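6月28日
记录人:Ansari
分类:工作日志 / 水样与保存

上午继续做 Purnier 井水的铁含量。昨天晚上我把标准曲线重新看了一遍,觉得最低的那个点不太可靠,所以今天从头配了六个浓度,空白做两份。比色皿用稀硝酸泡过夜,早上用去离子水冲洗。冲洗的次数我以前没有写在本子上,今天写下来:五次,最后一次倒扣在滤纸上。

曲线这次比较直。最低点还是有一点偏高,我怀疑是试剂空白的问题。邻菲啰啉溶液是三月配的,放在棕色瓶里,颜色看起来没有变,但是时间确实长了。下午配了新的,旧的先不倒,明天两瓶一起做一次空白,比较一下再决定。

样品总共41个,今天只做完17个。速度慢的原因是显色要等,我又不敢把等待的时间缩短。上次有同事问我,等十分钟和等十五分钟有没有区别,我当时回答没有区别,可是我没有数据。今天顺便拿一个中等浓度的样品,每隔三分钟读一次,读到半小时。结果是十二分钟以后就平了,前面还在慢慢上升。所以十分钟是不够的。以后统一等十五分钟,请大家也按照这个时间,不然我们的数字互相不能比。

151号样品有问题。第一次读数很高,超出曲线,稀释以后再读,换算回来反而比第一次低很多。重复一遍还是这样。我看了瓶底,有一层很细的褐色沉淀,摇动以后水变浑。采样记录上写着“已酸化”,但是我用试纸测,pH 接近6,不像加过酸的样子。可能是采样的时候漏了,也可能是加得太少。没有酸化的话,二价铁氧化以后沉下去,取上层水和取摇匀的水当然得到两个数。这个样品我不想报结果,只写“保存不合格”,等下一次再采。

关于保存,我想多写几句,这件事我们已经错了不止一次。

第一,酸要在现场加,不是回到实验室以后加。路上三个小时,对于铁来说太长。加酸以后用试纸蘸一下,确认 pH 小于2,把数字写在标签上,不要只写“已酸化”三个字。

第二,要测溶解态的铁,必须先过滤再加酸。顺序反过来,悬浮物里面的铁会被溶出来,结果偏高,以后没有办法补救。上次 Mellbridge 那一批就是这样,最后只能当作总铁来报告。

第三,瓶子要装满,不留气泡。我知道加酸需要一点空间,所以先装到瓶肩,加酸,再补满。

第四,标签用铅笔或者油性笔写。圆珠笔遇到水会化开,有两张标签我今天是靠采样顺序猜出来的,这样很不好。

还有瓶子的选择。测铁和锰,塑料瓶比玻璃瓶方便,轻,也不怕摔。专用的聚乙烯瓶最好,可是数量总是不够。有人建议用喝完的饮料瓶代替。我的意见是:做正式的样品不行,做现场润洗、装废液、或者练习取样的动作可以。饮料瓶的瓶身太软,手一捏里面的体积就变了,盖子一拧开,水容易溢出来。瓶身上有横纹的稍微硬一些,但是横纹里面不容易洗干净。旧的商标纸也应该先撕掉,否则和我们自己的标签混在一起,看的人会糊涂。
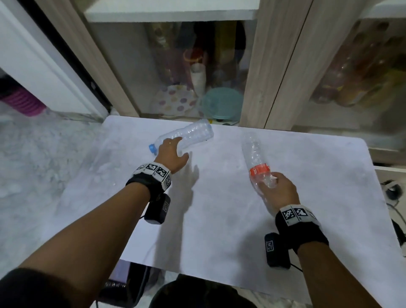 Wukomville,6月
瓶子的吸附试验,先写一个计划,还没有开始做。

用同一份标准溶液,浓度取曲线中间的位置,分别装进聚乙烯瓶、玻璃瓶和普通透明饮料瓶,每种三个。一半酸化,一半不酸化……写到这里发现三个不能分成一半,改为每种四个,两个酸化,两个不酸化。放置时间定为当天、第二天、第七天。温度就用室温,冰箱里现在没有地方。

预计酸化的几个瓶子差别不大,不酸化的会下降。如果饮料瓶酸化以后也能保持一个星期,至少说明紧急的时候可以用它做备用,但是报告里一定要注明。空白也要装同样的瓶子,这一点上次的试验没有做,所以那一次的结论我现在不敢用。

另外还有几件小事:

硝酸只剩小半瓶,要订。订的时候注意级别,分析纯的空白偏高,请订优级纯。

分光光度计开机以后漂移,前二十分钟读数一直往下走。我现在的做法是早上先开机,再去洗比色皿。如果有人中途关机,请在机器旁边的纸上写一下时间。

移液器 1 mL 的那一支,用称重法校了十次,平均偏少百分之零点八,还在可以接受的范围。5 mL 的没有来得及校,先不要用它配标准。

剩下的样品明天接着做,从编号小的开始。151号的瓶子单独放在架子最上层,贴了红色的胶带,请不要倒掉,我还想把沉淀过滤出来看一看。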